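10 March 2021

Kitchen bench, second pass. Started with the cups because they were already out and I had coffee to make. Kirsty Halliday had asked in November whether the white ones were worth keeping, and I never gave her a proper reply.

Procedure unchanged from last time. Each cup gets looked at from straight above under the ceiling light, then from the side, then goes to the sink or the shelf. Looking from above matters most with white glaze. Residue settles in the corner where the wall meets the floor, and a sponge folded in half rides straight over it. A bottle brush gets in there if it has a flat end. The Gillies brush has a domed end and does not, which I should have noticed in the shop.

Fine specks inside a white cup, in each of these.

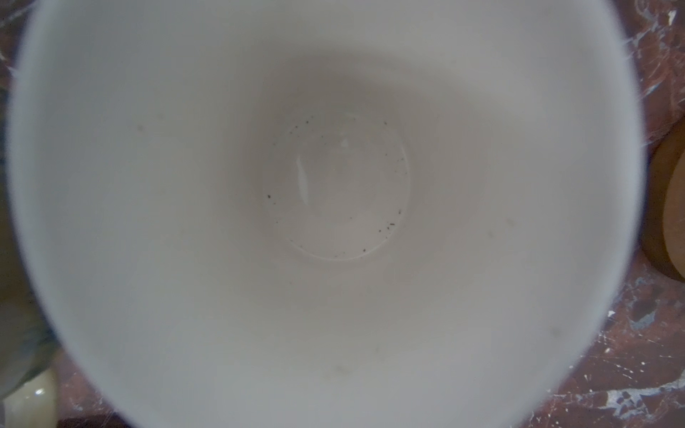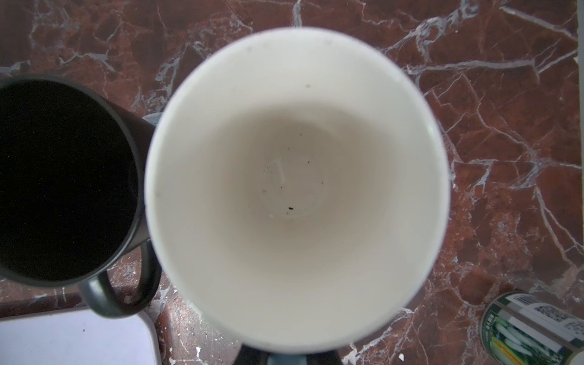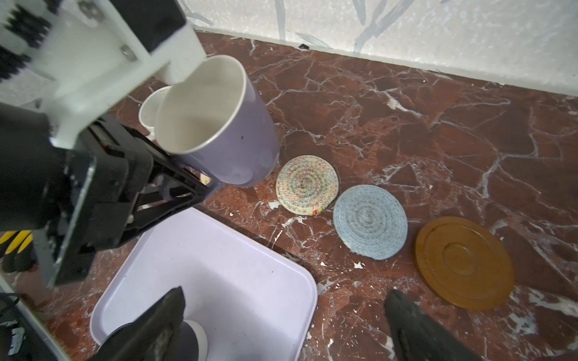 Is a speck in the bottom of a cup residue or a fault in the glaze?
Run a fingernail over it. Residue shifts or smears, and a pinhole in the glaze catches the nail and stays put.

Grey marks higher on the wall are a separate matter. Those are generally metal transfer from a teaspoon, and they come off with a bicarb paste and a soft cloth. I leave the paste on for 10 minutes. Steel wool is out, as it dulls the glaze and the next lot of marks takes faster.

The lavender mug has a white glazed interior as well, so it goes through the same routine. The black mug is the awkward one. I can't judge the inside by eye, so it gets the full wash regardless of colour or apparent condition.

Coasters: wipe with a damp cloth, dry standing on edge, back on the bench by evening. No soaking. The red-brown marble gets warm water and a drop of neutral soap only. Vinegar etches it. The Zestau spray lists citric acid on the label, so it has moved to the laundry – bathroom tiles only from now on.

To do: replace the brush, flat end this time. Rekora has one listed, but postage to Fustport costs more than the brush does. Check the hardware store first. Descale the kettle before the weekend. Tell Kirsty the white cups are staying, and ask if she wants the spare saucers, which have been in the bottom drawer since the move and match nothing.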